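Questions I get about water bottles

I run the snack and drinks table for our running club, and after more than 855 emails I figured I'd put the usual answers in one place. If yours isn't covered, write to me or to Ronja Sjöberg, who looks after the Meria route table and is much quicker at replying than I am!

Do you hand out bottles or cups?
Bottles at the start, cups out on the course. We tried cups at the start one August and I was mopping until lunch. 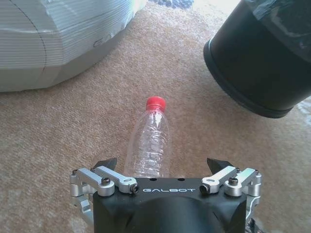
How many bottles should I bring for a long run?
Two small ones do it for most people (I carry one and stash the other at the Skasside turnoff). If it's hot, bring a third and leave it in the cooler with your name on the cap.

Can I refill the same bottle?
Sure, for the day. I rinse mine, fill it again at the tap by the gate and recycle it when I get home. For every week, get a sturdier one that a brush fits into.

Where do the empties go?
Blue bin, caps on, squashed flat if you can manage it. We turned in 762 last season and I'm weirdly proud of that.

Is there anything besides water?
There's weak lemonade at the finish, usually until 4. Come early, it goes fast.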